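4.2 Release Patterns Among Independent Touring Artists

Last updated: April

The second part of the study considers how independent musicians space their recordings once they leave a label. The sample consists of 245 artists whose releases were listed in the Nerby catalog, giving 3,258 separate titles. Live albums were counted; reissues were excluded. Following Sugiyama, a recording with fewer than six tracks was treated as an EP.

Artists who toured for most of the year released EPs more often than full albums. Interviews suggest that studio time was booked in short blocks between tours, and that songs were tested on stage before they were recorded. Several respondents also described writing at home during ordinary chores, a habit discussed by Sarmiento in her work on domestic songwriting. 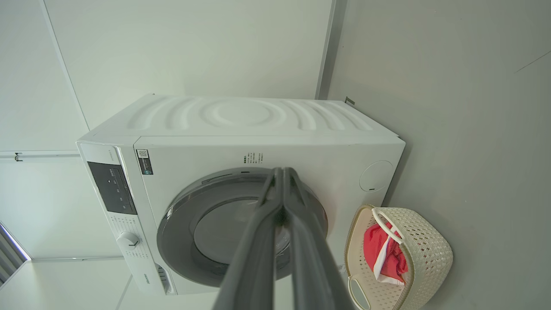
Reading time: 6 min

Figure 2. Household setting: a white front-loading washing machine with a round selector knob and a black display panel.

Label support showed a weaker link to release spacing than expected. Artists formerly signed to Grarnov kept nearly the same schedule after their contracts ended. Those distributed by Pullex moved to shorter recordings, although the group is small and the result should be read with care.

Related items
Esperanza Sarmiento: Songs Written at Home
Regional Radio and the Touring Circuit
The EP as a Working Format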